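Removing Gray Marks from White and Off-White Plastic

Jesteck Workshop Notes
Surfaces and finishes
Updated May 27, 2021

Applies to: uncoated matte white, cream and light gray plastic, molded or printed. For painted metal, see the separate page. For clear plastic, do not use any of the abrasive steps.

Gray marks on pale plastic fall into two groups: material sitting on the surface, and changes in the surface itself. Both can look the same from a normal viewing distance. Work from the mildest step to the strongest and stop as soon as the mark is gone.
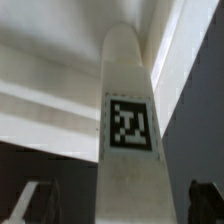
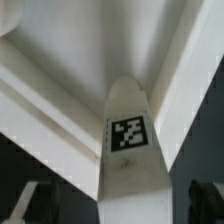 Gray marks on pale surfaces. First picture: faint mark below the square label. Second picture: darker smudge just below center, with smaller marks around it.

What you need

Two white microfiber cloths, washed without fabric softener
Dish soap, clear and unscented
Lukewarm water in a shallow bowl
Cotton swabs
White vinyl eraser
Melamine foam, plain, with no added cleaner
Isopropyl alcohol, 70 percent
Abrasive pad, 3,000 grit
Low-tack tape
Flashlight

Colored cloths can leave dye on off-white material once alcohol is involved. Use white ones throughout.

Step 1. Identify the mark

Disconnect anything powered before bringing water near it. Turn down the overhead light and hold the flashlight low, so that the beam runs nearly parallel to the surface. A deposit usually shows as a slightly raised or shinier patch. A scuff shows as fine lines or a flattened, polished area. Discoloration shows no texture at all.

Faint marks on matte cream plastic are hard to tell apart from ordinary shading. Move the light and look again. If the gray area moves with the light, it is a shadow and needs no cleaning.

Step 2. Protect labels

Printed labels, including black-and-white coded squares, should be treated as the most delicate item on the part. Many are paper or thin film with an unsealed edge. Moisture gets in at the border first, and the print can blur or lift there.

Mask the label with low-tack tape, covering the full border and a narrow strip of plastic beyond it. Press the outer edge of the tape down with a fingernail. Do not use packing tape, masking tape of unknown age, or anything that was on the roll before the last move of the storeroom (the Farham stock is particularly bad for this).

If the mark is directly under a label, wipe away from the label, never toward it.

Step 3. Soap and water

Mix 3 drops of dish soap into the bowl. Dip one corner of a cloth, wring it until it no longer drips, and wipe the mark in one direction with light pressure. Refold to a clean section after each pass.

Wipe with plain water on the second cloth, then dry. Wait 20 minutes before judging the result. Matte plastic looks darker while damp, and an early check can send you on to a stronger step for no benefit.

Grooves, ridges and inside corners: use a damp swab, drawn along the groove. Replace the swab when it turns gray.

Step 4. Eraser

For marks left by rubber, pencil or handling, rub with the vinyl eraser on a fully dry surface. Short strokes, light pressure. Brush the crumbs off before they collect in a seam. Pink and gray erasers contain grit or pigment and should be kept away from white plastic.

Step 5. Alcohol

Test first on a hidden face. Dampen a swab, touch it to the plastic, wait one minute and wipe. If the spot turns tacky, cloudy or glossy, skip to Step 6.

If the test is clean, treat the mark with a damp swab, rolling it as you go. Do not pour or spray. Ventilate the room and keep flames away. Wipe with a water-damp cloth afterward and let the surface dry completely.

Step 6. Melamine foam or fine pad

Both remove a small amount of material. Wet the foam, squeeze it out, and make no more than 6 light strokes before stopping to check. The foam tends to leave matte plastic slightly shinier. To even this out, extend the last strokes a short distance past the mark with decreasing pressure.

The 3,000 grit pad is for raised edges around a scuff. Use it wet, with a fingertip behind it on curved areas and a small flat block on flat faces. On tapered parts, run the strokes lengthwise. Crosswise strokes catch the light.

Skip this step on any face where fit or surface texture matters.

Step 7. Remove the tape

Peel the tape back on itself at a low angle, starting from a corner. If the label lifts, stop and peel from the opposite side. A label that has come partly loose should be replaced. Glue run in under the edge seldom leaves it flat.

Marks that remain

A gray area that survives all of the above is probably in the plastic. Common sources are heat, age and pigment variation in the original batch. Cleaning will not change it. Panels from the Lirbridge run had this from new and were left as they were until the covers were replaced in September.

Related pages: Removing adhesive residue. Storing white parts. Brekke covers, care and replacement.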